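Walby Yard and Garden Forum > Decks, Fences and Outdoor Structures
Topic: Old deck boards are gray and rough. Sand and oil, or replace?

dgolob
Dec 1, 2024

Hello all. I am new to this part of the forum, usually I only read in the vegetable section. I have a question about a deck and I will try to give all the information at one time, so you don't need to ask me for every thing.

The deck came with the house. The previous owner told us it is larch, and the frame under it is pressure treated pine. It is at ground level on the garden side, facing north, with a big maple over one half. The boards are screwed from the top. On the maple side they are gray and rough, and in September two of them started to feel soft near the house wall when I step on them. The other half is also gray but hard.

My wife wants composite boards. I would like to keep the wood, sand it and put oil. A contractor came, looked for eight minutes (I am not joking, my daughter had a timer for her piano practice) and said everything must go, boards and frame. He did not take off a single board. So I don't know how much I should trust this.

What would you check first? And if the frame is good, does it make sense to put new boards only on one half?

Damir

martae
Welcome Damir. Do not sign anything with a man who did not look under the boards.

What you check first is the frame. Take off the two soft boards and one board from the middle of the maple side. Then take a screwdriver, not too sharp, and push it into the top of each joist, especially where the screws went in. Water goes down along the screw and stays there. Good wood stops the screwdriver quickly. Bad wood lets it in like bread.

Look also at the board that is fixed to the house wall. I believe in American English you say ledger. If the soft boards are near the wall, then I would worry about this one more than about the boards. A deck board is a small expense. A rotten ledger can bring water into the wall of the house.

Märta Engström

kyrylo_m
I agree with Märta about looking under, but I don't agree about the screwdriver on the top only. On my deck the tops were fine and the joists were bad on the sides, where leaves were packed between the joist and the beam and nobody could see them. Push from the side also, and at the ends.

For the question of composite: I have had composite for several years on the sunny side of the house, and my advice is to visit a deck in July without shoes before you decide. It gets hot. In the shade under a maple this is not a problem, but there you will have another one, the green film. People think composite needs no cleaning. It needs cleaning, only no oil.

illia.prokopenko
The green film is on every material in the shade, Kyrylo. My larch has it, my neighbor's composite has it, the stone steps have it. I wash with a soft brush and warm water with a little soap in spring, and that is the whole story.

Damir, one thing you did not write: how wide are the gaps between the boards? If the boards are very close to each other, the water and the maple leaves stay there and the edges rot. My first deck was built with wet boards and almost no gap, because the builder said they will shrink. They did shrink, but the leaves were faster.

dgolob
Thank you for the fast answers. I did what Märta said and took off three boards. It took the whole afternoon because half of the screw heads were stripped and I had to drill them out.

Results. The ledger is hard everywhere I could reach. There is a metal strip above it that goes behind the siding, I think this is the flashing and it looks straight. Two joists near the wall are soft on the top, I can push the screwdriver in to the depth of my fingernail but then it stops. From the sides they are hard (I checked this also, Kyrylo). The middle of the maple side is good.

The gaps are different. On the sunny side a pencil falls through. On the maple side the pencil does not go in, and it was full of black dirt and maple seeds.

martae
Then I have good news for you, I think. If it is soft only to a fingernail, you can scrape out the soft part, let it dry well and put another joist beside the old one, screwed together. In English this is called sistering. The new boards are then screwed to the new joist and you leave the old holes alone.

Before you close it, put joist tape on top of all joists. It is a sticky black tape, it closes around the screw.
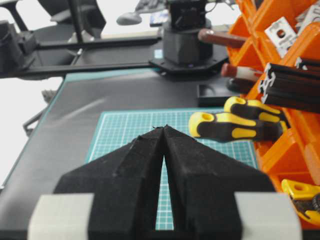
Buy the butyl kind and not the asphalt kind, if you can find both. The asphalt one is cheaper but it became soft and dirty in the heat at our place, and I had black marks on the boards underneath. The butyl stays where you put it. Press it down with a small roller and let it hang a little over both sides of the joist, so the water drips off and does not sit on the edge.

bilykm
Sorry, I must disagree with the tape. I did a deck with tape and a deck without tape, same wood, same garden. After many winters I took boards from both, and I saw no difference that I could point to. If the gap is correct and you clean it every fall, the joist dries by itself. If the gap is not correct, the tape will not save the boards, and the boards are the part that you pay for.

I would put that money into better screws. Stainless, please. With larch the ordinary screws make black stains around the head.

Marta Bilyk

martae
Marta, what treatment did your joists have? And how many trees over them? I don't say you are wrong about your deck. But Damir has a maple and a north side, and two joists already soft exactly at the screw holes. This is the case for which the tape is made.

bilykm
Pressure treated, one cherry tree, and it is also rather dark there. But all right, his screw holes are worse than mine were. If somebody has the boards off anyway, the tape is not a big work. I only don't like when it is sold as a thing you must have.

On stainless I will not move :)

kyrylo_m
Stainless yes, but predrill! Larch splits at the ends. I broke off a row of stainless screws because they are softer than the hardened ones and I was in a hurry with the impact driver. Use a drill with the clutch set low, and a bit of the correct size for the screw head.

dgolob
I understand now why the old screws were stripped. Somebody before me was also in a hurry.

Now about cost, because this is what we discuss at home every evening. The store in Walby has larch boards, and for the maple half with screws and tape I come to $2000. Composite for the whole deck is much more than this, and the contractor did not want to give me a price for only a half. Oil for the old half would be $200 with brushes and sandpaper, if I do the work myself.

My wife says that a deck with one new half and one old half will look like two decks. She has a point.

illia.prokopenko
For the first year, yes, it will look like two decks. After that the new larch becomes gray and you have one deck again. Unless you oil it! If you oil the old half and the new half with the same oil, the new one will be orange and the old one brown, and this difference stays longer. I would sand the old half, leave both halves without oil, and wait.

One trick, if you have the patience: mix them. Take the good boards from the sunny half and put them between the new ones. Then it looks like you wanted it so. It is more work because you take off every board, but you can put the tape everywhere and correct the gaps everywhere.

kyrylo_m
Mixing is nice on paper. Old boards are thinner than new ones, also because he will sand them. Then you have a small step at each board and somebody's toe finds it. Measure the thickness first, Damir.

illia.prokopenko
That is true, I forgot it. Mine were from the same year. Flip the old boards instead of sanding them, the bottom side is often nearly as new. But Kyrylo is right, measure.

dgolob
I measured. The old ones are thinner, but only by the thickness of a coin. I also turned over one board from the sunny half and the bottom is beautiful, yellow and smooth, only with a dark line where the joist was.

Does anybody know the Undora oil? The store recommends it and the can says one coat per year. For me one coat each year sounds like a lot for the rest of my life.

bilykm
I used it for the garden bench. It has a good color and it smells for a week. For a bench it is fine. For a deck in the shade I would not use any oil that you must renew every year, because the year when you forget is the year when it becomes spotted, and then you sand again. Illia's advice to leave it gray is the cheapest and the least annoying.

If you want protection, at least seal the cut ends of the new boards. End grain drinks water like a straw. There is a wax for this, a small can is enough.

martae
I oil mine and I like to do it, so I am the minority here. It takes me one morning. But I have sun, and the deck is dry the next day after rain. Under your maple I would also leave it.

And about the season: don't start in wet weather with the sistering. Cover the open part with a tarp, with some slope so that the water runs off to the garden and not to the house, and leave the sides open for the air. The work can wait until spring.

dgolob
This is what we decided, after a long dinner. We keep the frame, I put two sister joists and tape, new boards on the maple half, and I flip the boards on the sunny half. No oil. My wife agreed on the condition that if it still looks like two decks after two summers, she chooses the next material and I don't say a word. I have this in writing on the refrigerator.

One last question. The new gap on the maple side, how big? The store says a pencil, my father in law says a finger.

kyrylo_m
Whose finger? :)

I would use the pencil, if the boards are dry when you buy them. With a finger you lose every fork and every chair leg gets stuck.

illia.prokopenko
A little more than a pencil under a maple. I used a carpenter's pencil on the flat side as a spacer, and the seeds mostly fall through. Not the leaves, for the leaves you need the broom in any case.

martae
The flat side of a carpenter's pencil is the same as I have. Buy 50 screws more than you calculate, Damir, and write to us in spring when the boards are on.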